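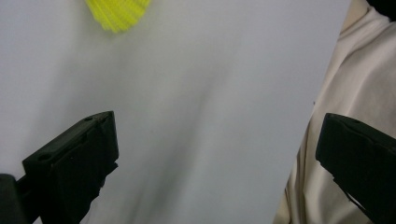 Tukier Shuttlecock and Tray

Tukier is a set of short tabletop sequences with two annotated objects: a yellow shuttlecock and a clear tray. The activity is putting the shuttlecock away. It begins somewhere on a white surface, in one of several resting positions, and the instruction for the sequence says where it should end up. This file covers release 8 and replaces the notes that were shipped inside the older archives.

Maintainer: Kirsten Li
Annotation guide: Aurelia Gavrilă
Recorded in: Cavirville
Label tool: Ngubane
Archive layout: Plamum

Contents

684 sequences in total
600 in the train split, the remainder in the test split
One text instruction per sequence
One start label and one end label per sequence
Outlines for the shuttlecock and the tray on selected stills

The splits were drawn by session. Sequences from a single session are always in the same split, including the retakes. Users who want a validation portion should cut it from train by session as well; a random cut by sequence puts near-identical tray positions on both sides.

Objects

shuttlecock
Yellow, one object class. The label covers the base and the skirt together. There is no separate class for the dark band or for the small printing on the skirt. The printing is too small to read in most stills and should not be used to tell one shuttlecock from another. More than one shuttlecock was used during the sessions and they were not tracked individually.

tray
Clear, rectangular, shallow, with a raised rim. The label covers the full outer outline, including the lip at the end where the lip is visible. The floor of the tray has its own optional outline, tray_floor, used when deciding whether the shuttlecock is in or merely across the rim.

surface
The white surface the two objects rest on. The wood at its edges is not included. If the shuttlecock is on the wood, the label for its support is table_edge.

Start positions

The resting position of the shuttlecock is recorded in the field start_pose. Annotators choose from the following values.

side
The shuttlecock lies on its skirt and base, with the opening of the skirt facing sideways. The direction the base points is stored in start_heading as one of near, far, left, right. Diagonals go to the closer of the two; if neither is closer, near or far is preferred over left or right.

skirt_down
The shuttlecock stands on the rim of the skirt with the base up. No heading is stored.

base_down
The shuttlecock stands on the base with the opening up. Rare outside the tray. No heading is stored.

leaning
The shuttlecock is propped against the tray wall, with some part of the skirt touching the rim or the outer side. 91 sequences have this value. Heading is stored and refers to the base.

unclear
Any still in which the base is hidden and the position cannot be worked out from the skirt. This value is also used at close range if only a patch of yellow is visible. 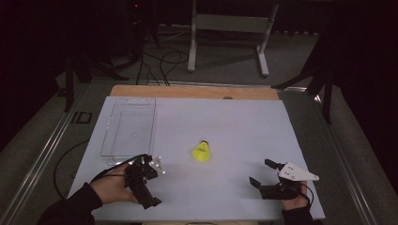
start_pose: side, start_heading: far. Tray empty, at the far left of the table.

The base in a case like this points to the far side and slightly right. Under the rule above the heading is far, since the sideways part is the smaller one. Release 7 allowed far_right as a value and it was applied unevenly – two annotators used it freely and a third never did. All diagonal values were folded into the four main ones for this release.

Tray placement

The tray is recorded by side of the table (left, center, right) and by orientation (lengthwise, crosswise). Lengthwise means that the long sides run from the near edge of the table toward the far edge. Small rotations are ignored. A tray turned far enough that neither word fits is marked angled.

Side is judged by the center of the tray floor. A tray that starts on the left and is pushed during the sequence keeps its starting value in tray_side, and the new value is added in tray_side_end. If the two are equal the second field is left out of the file entirely. Scripts that expect it to be present will fail on most rows. 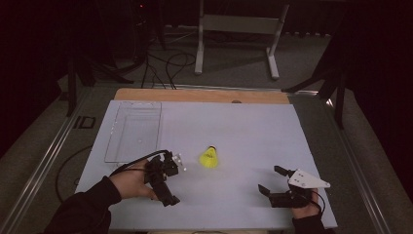

start_pose: skirt_down. Tray lengthwise on the left, shuttlecock to the right of it.

Instructions

Each sequence has one instruction, written before recording and not edited afterward. Instructions are short and name the object and the place. Typical wording:

Put the shuttlecock in the tray.
Stand the shuttlecock up beside the tray.
Lay the shuttlecock on its side in the tray, base toward the far end.
Move the shuttlecock to the right side of the table.
Take the shuttlecock out of the tray.

Wording varies more in the early sessions. "Birdie" and "shuttle" both occur and mean the same object. "Box," "bin" and "container" all mean the tray. Spelling mistakes in the instructions were kept in the field instruction_raw and corrected in instruction.

End labels

end_state takes one of these values.

in_tray
The whole base and the whole rim of the skirt are inside the outer outline of the tray, and the shuttlecock rests on the tray floor.

on_rim
Any part of the shuttlecock is supported by the rim. This includes a skirt that overhangs the end lip.

on_surface
The shuttlecock rests on the white surface with no contact with the tray.

touching
The shuttlecock rests on the white surface and touches the outside of the tray.

off_table
The shuttlecock is no longer on the table.

held
The sequence ends before the shuttlecock is released. No end pose is stored.

The end label describes where the shuttlecock is and does not say whether the instruction was met. A separate field, met, has the values yes, no and partly. Partly is used mainly for instructions with two conditions, such as a place and a direction, if only one of them holds at the end.

end_pose uses the same values as start_pose, with the same rules for heading. Inside the tray, heading is still given relative to the table and not to the tray.

Outlining rules

The tray. Draw the outer edge of the rim, not the reflections inside it. The white surface is visible through the walls and the floor, and the inner rectangle is often sharper than the outer one. Annotators who were new to the set tended to outline the inner rectangle by mistake. If one side of the rim cannot be made out, continue it in a straight line between the two corners and set tray_edge_guess to 1.

The skirt. Draw around the outer shape of the skirt and do not cut out the gaps between the ribs. Gaps were cut out in the earliest sessions, which gave outlines with many small holes; these have been filled in.

Shadow. Not part of any outline. The shadow of the shuttlecock on the white surface is soft and picks up very little contrast in brighter stills. Where yellow from the skirt spreads faintly onto the surface beside it, leave that out as well. Shade cast over the surface by anything else is ignored.

Covered parts. Outline only the visible portion. Hands and anything in them have no outlines in this release. If the visible parts of one object are separated by something in front, store them as two polygons under the same object id.

File layout

sequences/
One folder per sequence, named by session and running number. Running numbers have gaps where takes were withdrawn.

labels/start.csv
Sequence id, start_pose, start_heading, tray_side, tray_orientation.

labels/end.csv
Sequence id, end_state, end_pose, end_heading, met, and tray_side_end where present.

labels/outlines.json
Polygons by still. Points run clockwise from the topmost point.

text/instructions.csv
Sequence id, instruction, instruction_raw.

splits/train.txt and splits/test.txt
One sequence id per line.

The folder names follow the Plamum layout, with one exception: stills are stored beside the sequence and not in a folder of their own. The Ngubane export can be regenerated from outlines.json, but the order of the polygons will change.

Known issues

Stills taken very close to the surface may contain no tray at all and only a small part of the shuttlecock. These have a shuttlecock outline and an empty tray entry. An empty entry means out of view. It does not mean that the tray was removed from the table.

The line between side and leaning is weak when the skirt just meets the tray wall. Aurelia Gavrilă went over the disputed cases in February and the rule is now contact plus visible tilt. With contact but no tilt, use side.

base_down has too few starts outside the tray to be reported separately. Earlier result tables that give a figure for it should be disregarded.

Two sessions have the tray values left and right swapped in the original notes. The CSV files are correct. The scanned notes have been left as they were.

Changes since release 7

Diagonal headings removed.
touching added as an end state. It was previously part of on_surface.
tray_floor outlines added for sequences ending in in_tray or on_rim.
Skirt outlines filled.
Instruction spelling corrected, originals kept in instruction_raw.
Test split unchanged.

Corrections

Send the sequence id, the field and the proposed value to Kirsten Li. For outlines, include the still number and say which object is affected. Accepted corrections go into the next release and are listed by sequence id in changes.txt.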